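Banner and sign tips for the march, from our kitchen table

We made 24 hand signs and one long banner for the tenants' march in August, and some things went wrong, so I write them down for the next group.

Cloth first. An old bed sheet is good for a banner, but wash it before you paint. New cotton has a finish on it and the paint sits on top and cracks later. Iron it also, even if you hate ironing.

Draw the letters with chalk. Start from the middle letter and go out to both sides. Last year we started from the left and the word RENT became very thin at the end.
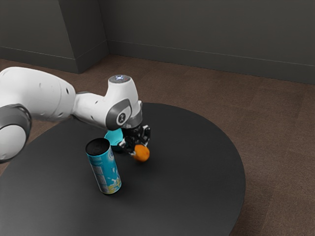
For paint, the cheap indoor wall paint is enough. Mix it with a little water until it runs slowly from the spoon. Put plastic under the cloth, because it goes through. Two thin coats are better than one thick coat, and the second one can wait until the morning.

Cut small holes in the banner, in the shape of a half moon, so the wind can pass. Agnese Kļaviņa sewed a tape around ours and it survived the whole walk from Grotis Street to the city hall.

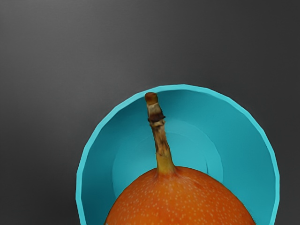 Brushes with wall paint wash out in warm water with dish soap. Do it the same evening. If you must stop for dinner, wrap the brush in a plastic bag and it stays soft for some hours.

For hand signs, take cardboard from a bicycle shop — their boxes are big and strong. Glue two pieces together with the lines inside going in different directions. Put books on top overnight. Many marches do not allow wooden sticks, so ask first. We used cardboard tubes from a fabric store, flattened at the top and stapled. 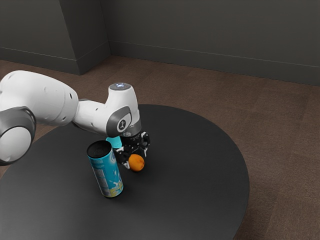

If rain is possible, cover the front with clear packing tape, starting at the bottom so each strip lies over the one below. Write your phone number on the back of the banner, small. Ours was left on a bus and came home two days later.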